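3.2 Why people kept their paper lists

I should say up front that I went into this part of the study expecting the opposite result. We had asked households in Quinlan and Kivell to keep their grocery lists for us, all of them, for the whole of August, and I figured most would hand over a phone and shrug. Instead I got envelopes. Fat ones! Backs of receipts, corners of calendars, one list written across a paper plate (Gobnait Mulcahy, who did the coding with me, still has it taped over her desk).

The paper people weren't all older, either. Eight of the households with kids under ten used paper for the main weekly shop, and when I asked why, the answers were mostly about where the list lived. It was on the fridge, so anyone could add to it – including the kids, who added candy. A list on a phone belongs to whoever owns the phone. Two parents told me almost the same thing in almost the same words, and I went back to the recordings to make sure I hadn't mixed them up.

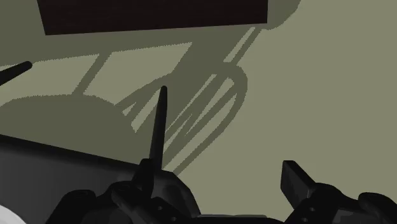
Figure 3. Shadows on a flat green surface, with part of a dark panel at the top (computer rendering).

The other thing that kept coming up was crossing out. People like it. They like it a lot more than tapping a little box, and several of them wrote down things they'd already bought just so they could draw a line through them. I do this too, so I tried to be careful about how I asked. Gobnait read my questions back to me before each round and threw out three of them for being leading, and she was right about at least two.

Where phones did win was the small trip, the milk-and-bread run on the way home. Shoppers at the Jelus market in Kivell nearly always had those items in a text message from somebody else, and the messages were short and sometimes pretty cranky. We coded these separately, using the categories from the Wunilness pilot, and they're covered in section 3.3 along with the lists that got left at home on the counter.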